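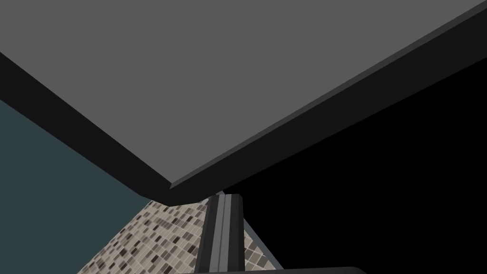
Ticket 315 — Wrist view drifts during remote demos, kitchen task
Opened 7/15/18. Project: Juna. Site: Berkent. Status: waiting on operator retest. The operator reports that the simulated arm keeps moving after the hand controller is released. It happens on slow upward moves near the counter. In the wrist view the gray slab takes up the top half and the finger ends just under its dark rim, with the mosaic tile behind it, so there is very little room to correct.

Steps tried:
Restarted the Kurian teleop client. No change.
Recalibrated the hand controller. Drift is slower but still there.
Set the dead zone to 20. Drift stops, but small wrist turns are ignored and the operator can't line up the finger.
Set the dead zone back to default and turned off input smoothing. Drift gone in 30 test moves. Motion is jerky.

Cause: the smoothing filter holds the last velocity command when the release message arrives late. Log shows late release messages in almost 70 demos from the Cikberg link. Local sessions are clean.

Workaround: run with smoothing off. Hold the clutch before letting go of the controller.

Open items: demos recorded over the Cikberg link need to be replayed before training — drop any where the arm moves after release. Client fix is planned for November. Keep this ticket open until then.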